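The Snack Box

By the summer I turned fifty-one I had been let go from the button factory, and my sister-in-law, who is generous with other people's time, told me that a company called Teker was paying folks to teach machines from home. She made it sound like tutoring. I pictured a polite little robot at my kitchen table with its hands folded, waiting for fractions.

What came was a pair of grippers in a foam-lined case, one for each hand, and a booklet from the people at Dimix, who made the software. The idea was simple enough that I read it twice looking for the catch. You held the grippers, you squeezed, the two fingers closed, and whatever you did with them was saved, so that someday a robot could do it too. The booklet called this a demonstration. I called it picking things up, and I had been doing it all my life for free.

The first assignment was 80 tries at packing a box of snacks. I did it on the guest bed, on top of the plaid blanket my mother left me, because the kitchen table wobbles and the bed forgives you when you drop something. (I dropped a great deal.) I had a sack of pastries and candy from the corner shop, and I'd lay a few out on the blanket, bring them into the box one by one, then take them all out and start over, like a woman who can't decide whether she's leaving on a trip.

You would not believe how bossy a snack can be. A soft bag of baked goods slides away from you the minute you squeeze it, and the stiff little end of a wrapper will catch on the cardboard and turn the whole thing sideways. I found I was holding my breath, and I found too that I was talking. "Easy now," I'd say to the gripper, the same way I used to say it to my son when he carried eggs.

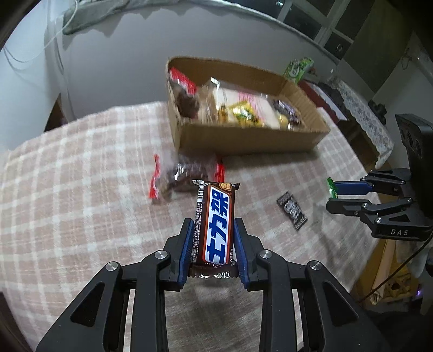 Why does a person have to do the same thing so many times when one good try ought to show it?

Because the robot has to learn from the differences, the bar lying crooked one time and straight the next, and a single try only teaches it that single try.

I asked that of the lady on the Teker help line and she answered me just that plainly, and I wrote it on the back of the booklet, and I've thought about it more than anything else I was told that year. I stopped trying to make every one perfect after that. I set the box a little to the left, or turned it around, or started with the thing I usually saved for last. When I fumbled, I picked the thing up again and kept going, and she said those were good ones to have, the ones with a mistake and a mending in them.

By July I had sent in 852, and my wrists had gotten strong and my blanket had crumbs in places I'm still finding. I'd eaten some of the lesson too, I'll confess it, and had to go back to the shop for more. The boy at the register must have thought I was throwing parties.

Then a letter came inviting me out to the workshop in Ankrah to see the robot they'd been teaching. They had named it Cakitton, which I never did learn to say without smiling. It was smaller than I'd imagined, two arms on a stand with a table in front of it, and on the table somebody had put a cardboard box and a spread of sweets. I was told it had learned from 3,000 tries, mine among them and the rest from people I'd never meet, sitting at their own tables and beds.

It reached for a candy bar and closed its fingers, and before it lifted, it stopped. It was only a second. Then it gave a little tilt to the left and came up slow, and carried the bar over the edge of the box a good deal higher than it needed to.

Well, I knew that tilt. I do it with a spoon, I do it with my keys. My mother did it with a needle, holding it up to the window before she'd trust it to the thread. I stood there in my good shoes with my pocketbook in both hands, and the young engineer beside me began apologizing for the pause, saying they were hoping to train it out by fall.

"Oh, leave it a while," I said. "It's just making sure."

He laughed and wrote something down, and I don't know to this day what it was. Cakitton went back for the next one, and I said "Easy now," very low, and watched it go over the side.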